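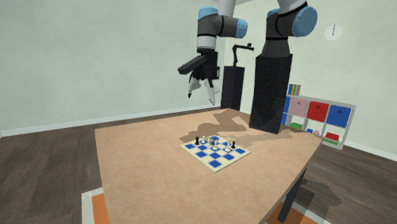

Chessboard and pieces, far edge of the board.

Apr 9, 2026. Notebook, Arkholm small mammals survey.

Went through the Irkdale water vole records with Jomar. Of 14 bank sections walked in August, 3 had fresh latrines and 2 had feeding remains only. The rest were negative, though the notes for the Mensah drain are poor and I would not treat those as true absences. Vegetation had been cut there before the walk and the droppings, if any, would have been under the cuttings.

Mink rafts: 3 set between the sluice and the Gurkville footbridge. Clay on the downstream raft had cracked and would not take a print. Replace with the sand and clay mix, keep the basket topped up from beneath, check again in a fortnight. Tracks on the middle raft measured by Sutrisno Pasaribu. Too small for mink, probably rat. Photographs filed with the raft sheets.
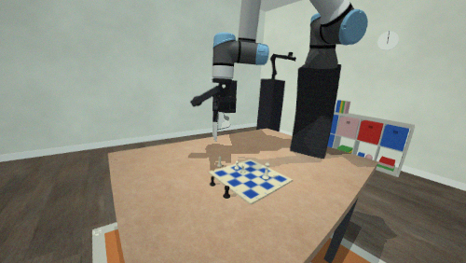

Section boundaries need redrawing before the next round. Jomar Cabanatuan wants fixed lengths of bank; I would prefer to break at changes in bank profile, as burrows are tied to the steep earth sides and a fixed length mixes good and poor ground. A grid has the same fault. The blue and cream squares of a chessboard are all one size, and pieces can still stand at the edge with the middle of the board bare, so a mean per square says little about where they are. Same with voles along a ditch. Agreed to record both: fixed lengths for comparison with the old sheets, profile breaks as a second column.

To do: ask the drainage board for the cutting dates. Re-walk Mensah drain before it is cut. Sutrisno to check whether the old grid references were taken from the bank top or the water's edge.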